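Wedding favors for a mixed crowd, what did you do?

impi_j
Hello all, long post, get a drink. My niece is getting married in June and I have somehow ended up in charge of the favors. I said yes at a birthday dinner after two glasses of wine and I have been thinking of little else since. The hall is the old Miettinen place up by the lake, which some of you will remember from the summer meetup, so it's pretty already and doesn't need much help.

The trouble is the guest list. We have great-aunts, we have my niece's rowing friends, we have the groom's cousins flying in from all over, and a good number of children. The budget is 600 dollars for the lot and I'd like to come in under it, because I know I'll find some ribbon I can't live without. So far I've thought of jam, seed packets, candles and little grooming kits. What did you do, and did people take them home?

baltazar_p
Congratulations to the niece! We did jam for ours back in 2007 and I would do it again tomorrow. My mother and I made it over two weekends, and I still have the big pot. Put the jars right at the place settings, please, and not on a table by the door. At my cousin's wedding they were by the door and she was eating apricot jam until the next spring.

One warning, if people are flying they can't take jam in a carry-on. We had an uncle lose his at security and he has brought it up every Christmas.

kusavia_kate
I'm going to be the grump and say skip favors altogether. Put the 600 toward a better dessert table or a late snack. I've been to a lot of weddings and I couldn't tell you what I took home from most of them, but I remember the grilled cheese that came out at eleven at night like it was yesterday.

impi_j
Kate, I hear you, and the groom is on your side! But my sister has her heart set on something at each plate and I'm not going to be the one to tell her no. The flying problem hadn't crossed my mind, Baltazar, thank you, that may be the end of the jam.

I've been leaning toward the manicure sets for the grownups. They come in a nice little case and I think even the rowing boys would use a nail clipper. I like the orange with the cream lid, it goes with the napkins, more or less.
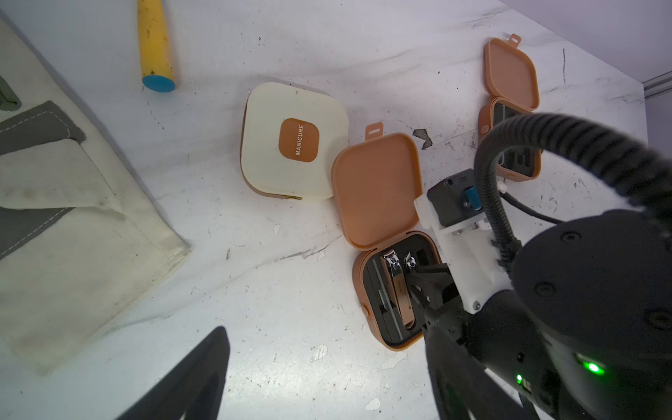

Manicure cases, one closed and two open so you can see the clippers.

My sister thinks the word on the lid looks too much like a store. I thought a strip of paper around the middle with the names on it would take care of that. Opinions very welcome, she reads this forum so be kind.

pluratus
I like them a lot, and I'd leave the lid alone. Once you start wrapping paper around things you'll be up until three in the morning with a glue stick (ask me how I know). A small tag on a string does the same job and you can write them in front of the TV.

kusavia_kate
Don't they have the same carry-on trouble as the jam? I'd look up the rules for whatever is in the set before you order.

baltazar_p
Clippers went through fine for me last time, but I'd check the rest too. And I disagree about the tag, sorry! Strings get tangled. We had tags on our jars and my brother spent the whole morning of the wedding picking them apart with a fork. A round sticker on the bottom, names and the month, done.

impi_j
A sticker on the bottom! My sister can have her names and I can have my sleep. I'll go through the set piece by piece for the fliers, and the children are getting seed packets whatever anyone says. Thank you, you lovely people, even Kate.

Reader comments

camevance: We did seed packets for the kids' table and half of them got opened and poured into the water glasses. Tape them shut.

lakeside_mo: Still laughing about the uncle and the jam.

dotty527: Team grilled cheese. Sorry, Impi.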